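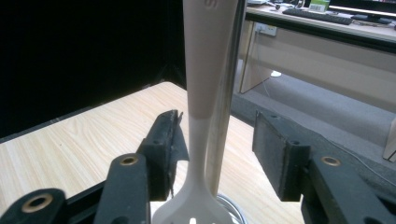

Hand-held gripper with dark gray pads on either side of a slotted spatula, during pad trials.

Hand-held gripper (bench comparison)

A hand-held gripper is a pair of robot fingers that a person carries around by a grip instead of bolting to an arm. You squeeze, the fingers close, a camera on the tool watches the whole thing. I keep this article for the Trillbridge hardware pages, and I've used these tools more than any sensible person should, so please forgive the places where it reads like one person talking. Frans Van Loon has asked me to make it sound more like an encyclopedia. I've tried!

Names and spelling

Around our shop "gripper" means the whole tool and "fingers" means the two moving halves. The soft bits on the inside are pads. Older Trillbridge notes call them cheeks, and you'll still find "cheek foam" written on a drawer or two. The linkage parts are just links. If you're reading the Verstraete manual, what they call the "jaw carrier" is the block the pad sits on, and what they call the "jaw" is our pad. I got this wrong for most of a spring and ordered the wrong spares twice.

How it works

Each finger hangs on a set of links that turn on pins, and the pins run in bushings. On the tool in the photo those are the brass-colored rings you see against the black. The links are there so the pads stay facing each other as they come together. With a plain hinge, like on kitchen tongs, the tips meet first and everything behind them is wasted, and a round handle squirts right out the front (I have chased a lot of wooden spoons across a lot of floors).

The bushings matter more than I expected when I started. A pin running straight in black plastic feels great for a week or so and then starts to wobble, and the wobble shows up at the tip, where you least want it. Imani Magesa ran our first long test on this. She opened and closed a bare-plastic finger set 2,000 times, then did the same 2,000 with brass bushings fitted, and wrote down how far she could rock the tip with her thumb every so often. The plastic set was sloppy well before the end. The brass set was a little looser than new and still perfectly usable. We haven't built a bare one for regular work after that.

Pads

Pads are where the arguments are. We've tried three kinds on the same fingers.

Foam is what most people here reach for. It squashes around odd shapes, it's cheap, and you can cut a new one with a craft knife while the coffee is brewing. It also frays. The edges go first, usually along the top and the inner side, and after that you get little crumbs in everything. A frayed pad still grips fine across the middle, so don't toss one just for looking ratty. Do toss it if the edge folds under when you close on something thin.

Molded rubber from Evia lasts much longer and wipes clean, and I love it for heavy metal tools. It's too stiff for my taste on anything with a taper. The handle touches in one spot, then swivels around that spot like a compass needle.

The ribbed pads that came with the Verstraete kit sit somewhere in the middle. The ribs grab well when they cross the handle and hardly at all when they run along it, so which way up you mount the pad makes a huge difference. The manual shows it one way in the drawing and the other way in the parts list. Frans likes these. I don't, and we've agreed to leave it there.

Utensil test

The utensil test is our standard comparison, and it's a simple one: stand some kitchen tools up in a metal container, pick one out, put it back, repeat with the next set of pads. Tools standing in a container are a nuisance in all the right ways. They lean on each other, they swing when you nudge them, and the thing you want usually has a shiny neighbor right behind it.

The slotted spatula is my favorite piece for this. Ours has a rounded beige-pink handle that turns into a thin white neck, and then the neck opens out into the wide head. Grab it by the handle and you have something nice and full between the pads. Grab it by the neck and you find out very quickly whether your fingers close square. We stand it with the head down, so there's a good long stretch to choose from, and we do both grabs with every set of pads.

A try counts as good if the tool comes clear of the rim, stays put while you turn your wrist a quarter turn, and goes back in without bringing a friend along. That last part catches people. Metal handles especially like to hitch a ride on a foam pad.

In the June round we logged 163 tries, spread over the three kinds of pads and 7 people. Foam came out ahead on the thin neck. Evia rubber was best on plain metal handles, by a small margin that I wouldn't bet lunch on. The ribbed pads did better than I wanted them to. The full sheet is in the shared folder, with a column for who was holding the tool, and I'd look at that column before you look at anything else, as the spread between people was bigger than the spread between pads.

Camera position

The camera rides on the tool and looks out past the fingers. Mount it low and you see the pads beautifully and very little of what you're reaching for. Mount it high and you get lots of room, desk, carpet and cable, with the fingertips small at the bottom. We settled on a height where both fingers take up the lower half of the view when they're near the object, one on each side. Wide lenses are worth the bent edges, I think. Imani would go wider still.

Black fingers are a mixed blessing here. They don't throw glare back at the lens, which is great, but against a dark backdrop you can lose the outline of a link completely. A pale tabletop helps a lot. Shiny metal is the other headache: a polished rod can look like two rods, or like none, depending on the lamp overhead.

Controllers

The hand-held tool needs no controller of its own, and that's half of its charm. Once the same fingers go on an arm, we drive them with the Ikavlow board, which takes an opening width and a force limit and does a decent job with both. Set the force limit low for foam. It's tempting to crank it up after a dropped spoon, and then the foam squashes flat and you're more or less gripping with the block behind it. Start low, go up a little at a time, and write the number on the tape on the side of the board so the next person can find it.

Known problems

Pads glued on a cold morning peel at the top corner. Warm the block in your hands first.

The pad block has a small screw hole in its face. If you're using a thick glue, keep it out of that hole or you'll be picking at it with a pin all afternoon.

Squeaking at the links is usually dust in a bushing. Wipe it out and leave it dry. Oil travels to the foam sooner or later.

If one finger reaches the middle before the other, check the links on the slow side before you touch the grip. I've taken the grip apart for this three times, and all three times it was a link fitted back to front.

See also: pad cutting templates; Verstraete kit, parts list with our corrections; Ikavlow board, first setup; utensil test, blank log sheet.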